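Stirkora packaging hall, visit notes

The Thursday visit to the Stirkora site started at the side entrance, where badges were issued and bags were left in a locker row. The site handles relabeling, repacking and returns for household and laundry products. The open day was aimed at small importers and at people who write packaging specifications, and the program was in two parts: a walk through storage in the morning, then a longer stop at the bench area after lunch.

Storage needs little comment. Pallet racking runs the length of the hall with 646 pallet positions, of which the outer bays are kept for goods on hold. Floor markings were in good order. Inbound cartons are opened at the dock end and checked against the delivery note before anything is shelved. Temperature is logged at both ends of the hall. The log sheets were on display and complete for March.

The returns section was the part I had come for. Bottles come back for several reasons: leaking closures, crushed cartons, expired promotional text, and label damage. Label damage is the largest group by item count according to the handout, and it is also the group with the least agreement on what to do next. A leaking closure is a reject. A damaged label can be accepted, relabeled or scrapped depending on where the damage is and what text it touches.

Several sample bottles were available for handling. The orange one was the most useful for discussing edge failure, as the tear runs right beside the printed claim.

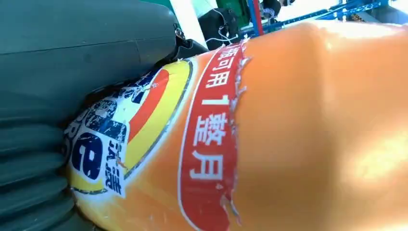

Orange bottle, torn label edge beside the red band. The text reads 瓶可用 1 整月, a claim of one whole month's use per bottle.

The red band itself is still legible, and under a text-only rule the label might pass. Under the rule used on the relabeling line it would not. Their sheet lists three grounds for rejection: loose fibers at an edge, bare container where printed stock should be, and scuffing that crosses a brand name or a required statement. The first two apply at the torn side and the third applies in the logo area, where the blue lettering is scratched and creased.

A short discussion followed on paper labels versus film. Paper tends to fail this way when it is bonded hard to the container, as the face layer splits and leaves white fiber behind. Film usually lifts in one piece. The Muro sample book, passed around for comparison, had both types applied to flat test panels. Flat panels say little about a rounded shoulder, and I would have liked to see the same stocks on a curved body. The Okafor handout on adhesives was better in this respect and included a table of minimum radius by stock type. It did not say how long the samples had been aged.

Glare was raised by another visitor. A glossy orange body throws a pale highlight under overhead light, and a white tear next to that highlight is easy to miss. The recommended practice is to turn the bottle a quarter at a time under a diffuse lamp and to look along the label edge at a low angle.

The bench area was next. Groups were limited to 19 people and ours was full, so the stop took longer than scheduled.
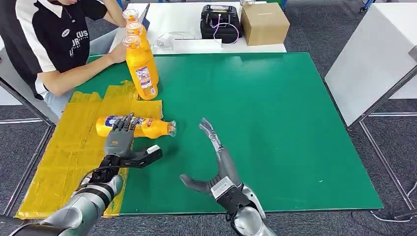
Work surface color came up more than once during the stop. Green is a common choice for inspection tops, and an orange container with a white and blue label separates well from it. Yellow is less helpful under an orange body, though a loose plastic sheet does have the merit of being quick to change after a leak. Its drawback is creasing. A bottle lying on its side will settle into a fold and come to rest at an angle, and small fragments of label collect in the same folds. A flat mat with a raised lip would solve both problems. Damex sells one in two thicknesses, and the thinner is adequate for full bottles of this type.

I also asked about orientation. The written method has bottles laid on their sides with the cap facing the middle of the table, so that the closure and neck are checked before the label. The cap comes first: a clear cap allows residue to be seen without opening. The label is then read from the base end toward the neck, and the result goes on the sheet before the bottle is moved again.

Points I intend to follow up: whether the edge rule applies to back labels, what lamp is specified for the low-angle check, and whether relabeled stock is given a new batch mark. The last question was put to the desk at the exit and a written answer was promised. Parking is at the rear, and the gate closes at 5 p.m.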